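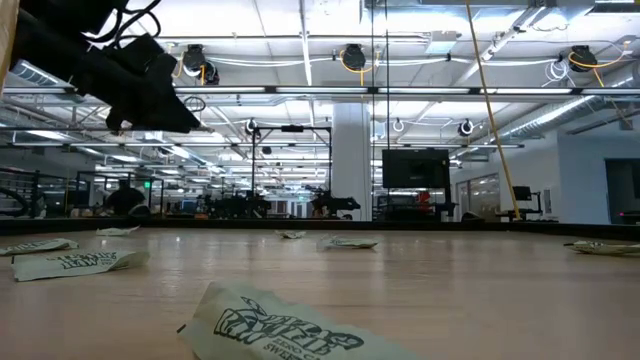 Clearing a table is still a bad job to hand to a machine, Harriet Mercado wrote under our December piece on household robots, and she doubted that anyone selling one had ever cleaned up after a school bus trip.

She has a point. Grineck, which wants to rent tidying arms to break rooms and snack counters, has picked empty-looking, crumpled packaging as its next big test. The company says its arm can pick up 85 packets out of every 100 on the first try. That sounds fine until you think about the other 15, which somebody has to walk over and deal with.

Snack packets are a mean choice of object. A mug has a handle and stays the same shape. A crinkled green packet lying on a pale wood tabletop has no good side to grab, and no two of them fold the same way. The shine on the film can confuse a camera, and a light packet can slide off when the fingers close.

"People see an arm over a table and assume the hard part is done," said Peiyu Feng, an engineer at Grineck. "The hard part is the last inch."

Feng would not give a date for a product. She did say the arm needs 26 seconds per packet at its present speed, including the trip to the bin. A person with one free hand and a trash bag would be finished with the whole table before it got to the second piece.

Rokwood, a chain of self-serve lunch counters, tried a similar machine from another supplier and sent it back. Themis Chatzigeorgiou, who manages its stores, said staff spent more time laying out the trash so the arm could reach it than they used to spend throwing it away. He has not ruled out another try. "Show me a Friday at closing time, with soda on the counter," he said. "I've seen enough clean tables."

Grineck plans to put 2 arms in a staff cafeteria next spring, with a worker standing by during all shifts. The rental price has not been set. The company did not say who will pay the worker.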